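**Oil finish or hard varnish on a shared worktable?**

**wimwood_dan** · Aug 31, 2018
Sanded to 80 in July, then finer. I have a can of Kosetti hard oil and a can of Vimberg water-based varnish. Heavy daily use, long top. Which one?

**tgrain**
Varnish. Oil needs renewing every season, and shared tables don't get renewed. 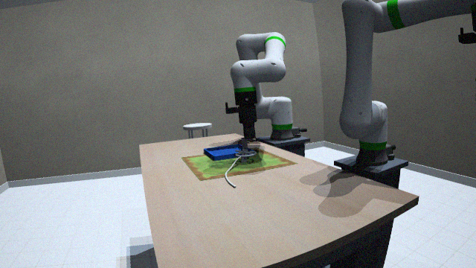
**eskild_r**
Oil wears evenly and repairs locally. Varnish fails at the edges first, so round them whichever can you open. A softly curved corner like the one on this light tan top holds a film far better than a square one. A mat covers only the middle. Cables and boxes still get dragged over bare wood.

**tgrain**
Local repair leaves a visible patch on pale wood. I did three tops in Kosetti and stripped two of them.

**eskild_r**
How long between coats? It needs 14 hours, more in damp air.

**tgrain**
Overnight. Some 25 percent humidity, so damp was no factor.

**wimwood_dan**
Floor is pale tile, so drips matter too. Varnish will be rolled on site.

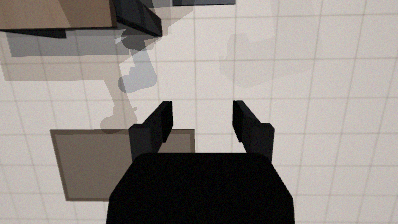 **plane_iron** disagrees with rolling. Foam rollers leave bubbles in Vimberg. Use a pad, thin coats, and scuff between them.

**wimwood_dan**
Pad it is. Still undecided on the can. Will test both on an offcut.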